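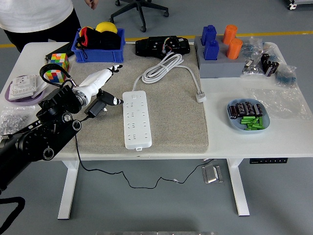

Welcome back, everyone, and thank you to those who stayed behind in May to help sort the cupboards. Unit 3 of the Clodemby home repair course is all about keeping a shared bench in good order, and I do want to spend a proper while on it, even if you're itching to get to the soldering! Start with the cords. A power strip like the white one on the felt mat is much nicer to live with when its cord is coiled in a bundle, with only enough length left over to reach where it has to go. Small parts want a home too (a clear bag is fine, and so is a plate, like the light blue one with the green batteries heaped on it), as long as you can see what you've got without tipping everything out.

Now, adapters. Please trace the cable from one end to the other before you move anything, and watch for any that hang over the front of the table, where a knee or a chair leg will find them sooner or later.

For next time, read page 11 of the Korkgate booklet and sketch your own bench at home, crumpled bags and all. I'd love to see the messy ones. Questions can go to Hortensia Espinoza in room 417, who has the spare booklets as well.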